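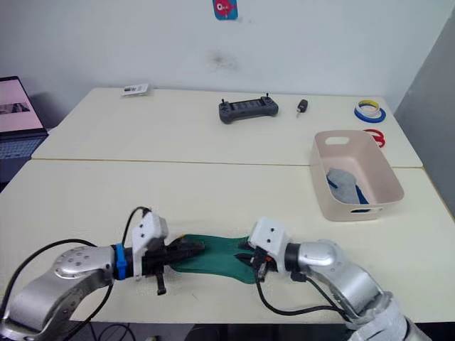 Unpaired Articles, Second Sort

Reading time: 4 minutes

The procedure for single socks at the Grendik laundry was one page long and had been revised twice. The first version said that a single sock was to be held for thirty days and then discarded. The second said sixty. The third, dated March 31, 2020, said that a single sock was to be held until further notice, and no further notice had come.

The consequence was a shelf, then two shelves, then the whole of the back room at Julik Street. By June the stock register listed 1,212 articles. Of these, 195 were gloves. The register didn't say left or right, and for knit gloves with no thumb offset there was no way to say it.

I was given the second sort. The first had been done by color, by a man named Trudon who had left before the end of it. His labels were still on the shelf edges: black, black, black, navy or black, gray, other. Green was under other. He had used a hard pencil and pressed down.

My instructions were to reduce the stock by pairing. A pair was defined as two articles of the same color, length, rib count and wear. Wear was graded from one to four at the heel. Two socks of grade one and grade three could be passed as a pair with a second signature. As I worked alone, the second signature was mailed to Guillot, the building across the yard, and came back the next day with the tea stains of that building on it.

I kept to a fixed order. Shake out the article. Turn it right side out. Pull it to length by both ends and let it go slack, then check the heel. Lay it flat if it matched something already on the table. If it didn't, put it in a bin and write the line.

Most of the work was the turning. Socks go into a hotel wash in the shape the foot left them in, and the dryer sets the shape. Some had been rolled to the toe and had dried as a ring. These took a minute each. I tried a wooden spoon, which was faster and damaged one article, a child's sock, grade two. I wrote the line for that as well.

On the ninth day I found a green pair. They had been filed at opposite ends of other, one with the ski socks and one under a bathing cap, and the rib counts agreed. Both heels were grade two. I laid one down and kept the other in my hand for longer than the procedure calls for. It was the first green pair in the register and I wanted to be sure of the length.

The rule for a pair was to send it back to the address on the original ticket. Both tickets survived. They gave two different hotels, in two different years, 700 kilometers apart.

I checked the numbers again. I checked whether Trudon could have switched the tickets, and he could not have, as they were stapled through the cuff and the staples had rusted into the wool. Each sock had come in by itself. Each had been held by itself. By every measure on the page they were a pair.

The page had no entry for this. I put the question in writing and attached a second one, about gloves, while I had the form open – whether a single glove may be stored in a bin with socks when the glove bins are full. I sent both across the yard.

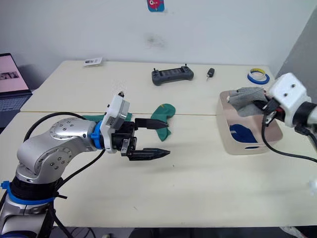
Monique Hervieu replied that a glove could go in with socks for up to a week, provided it was placed last and on top. On the green articles she was longer. She wrote that the definition of a pair made no mention of origin, that she had drafted the definition herself and had left origin out because she hadn't thought of it, and that she saw no grounds for leaving it out to be held against the socks. She asked for the tickets. She also asked whether the wool was scratchy.

I answered that it was, a little, at the cuff.

The next line of her note concerned the return address. A pair could be sent to one place only. She proposed the older ticket. I pointed out that this guest would receive one sock they had lost and one they had never owned, and would have no way to tell which. She replied that she had understood that, and signed.

It took me the rest of the afternoon to find an envelope of the right gauge. I rolled the socks together from the toe, cuff folded over, as the procedure says, and wrote the older address on the front. On the line for contents I wrote one pair, green, grade two.

The register stood at 1,210. There were 103 articles still to turn on the shelf marked navy or black, and I took down the first of them and carried it to the window to see which it was.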